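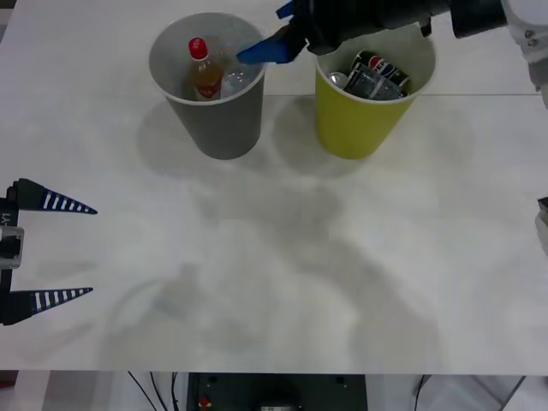 How long should you let black tea steep?

Four minutes, if you ask me, and then get the leaves out of there. I know people who leave the bag in until the mug is empty, and I was one of them for most of my life (my mother still is, and she thinks I've gone soft).

What changed my mind was a tiny tea shop called Wurnik, two bus stops from my old apartment. I went in one December to get out of the sleet and came out an hour later with a paper bag of leaves I couldn't pronounce and a head full of opinions. Biljana Angelovski ran the counter back then. She poured me the same tea twice, one cup steeped for four minutes and one for 8, and made me drink both without sugar. The second one dried my tongue out like a wool sock!

I'd always figured bitter meant strong. Biljana said if I wanted it strong I should use more leaf and keep my eye on the clock, and I've done it that way ever since. A heaped teaspoon per mug, water just off the boil, lid on the pot. My green tea gets cooler water and barely 90 seconds, and I still mess it up when the phone rings.

Then there's the milk question, which I refuse to settle. My friend Unathi Lekota puts hers in first, always has, and we've been arguing over it since college. I tried it her way for a whole week and couldn't taste a thing. She says that's my mugs.

As for gear, I've bought far too much of it. The one thing I'd buy again is a plain steel basket that sits in the mug, wide enough for the leaves to move around. Those cute little egg-shaped ones on chains pack everything into a lump, and mine leaked besides. It lives in the back of the drawer now, next to a thermometer I used maybe twice.

Wurnik moved across town in March 2021, so it's a longer ride these days, with a transfer. I still go when the tin gets low, and I still come home with one more bag than I meant to buy.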